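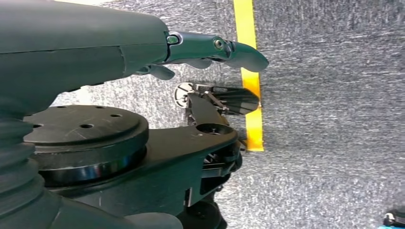

Malý is the arm Danica Sýkora has been putting together in our shared workshop at Etville since February, and I have doubts about most of it. She says it will tidy the floor by itself before the year is out. I say a dustpan does that now. The hand I'll give her, though: those jointed fingers with the green-rimmed knuckles look far better finished than I expected, and the long one reaches out over the yellow tape on the carpet with a certain style. Whether style picks anything up is another matter.

The big round joint housing is well scuffed on top. Danica calls this character. I call it 25 evenings of work – and I'd want to see the bearings before I believed her figures for the load.

My main quarrel is with the taped rectangle.
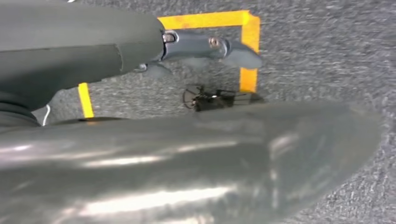 A thing that only has to work inside a box on the floor has been given an easy exam, and I've said so at every open night. Her answer is that you start with the box and then take the tape up. Meltwood said the same of their kit, and theirs still lives between its lines after 200 hours of running.

More pictures when the wrist has been rebuilt. I have 45 pence on it being late.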